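Apples going soft and floury after few weeks, what am I doing wrong?
Mimoza Spahić

Hello to all. We have one old apple tree behind the house and this autumn it gave us more than 100 apples, very nice ones. I put them in the cellar in two crates, but by January many became soft and floury inside, and the skin is a little wrinkled.

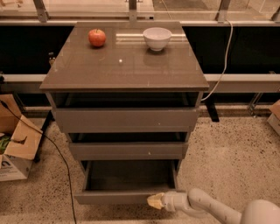

The cellar is around 8 degrees and quite dry. I keep potatoes in the same room, on the other side. Is it too warm, or do I have simply the wrong kind of apple? My neighbour says it is a Gresitano but he is not sure.

Boris Perić

Too warm. Mine are in the garage.

Špela Tomić

Dear Mimoza, I think you have more than one problem. Eight degrees is fine for some weeks, but for the whole winter you would need 2 or 3. Dry air makes the skin wrinkle. I put a bucket of water on the floor and I wrap the better apples one by one in newspaper.
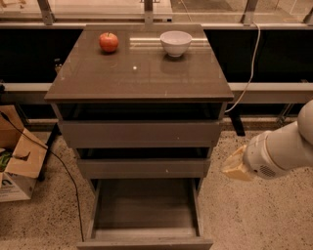

Please move the potatoes also, the apples make them sprout earlier. And check the crates often, take out each apple which has a bruise or a hole. The ones with no stem I eat first. If the variety is an early one, you can't do very much, cook them in autumn and freeze the purée.

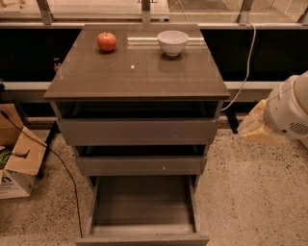 Doment Fruit Growers' Club, Storage and Kitchen Section

Belmiro Fonseca

I agree with Špela about the newspaper, but not with the bucket, in my cellar it brought mould. I use plastic bags with small holes, 6 apples in each. When did you pick them? Mine went floury the year I left them too long on the tree. The soft ones are still good for cake.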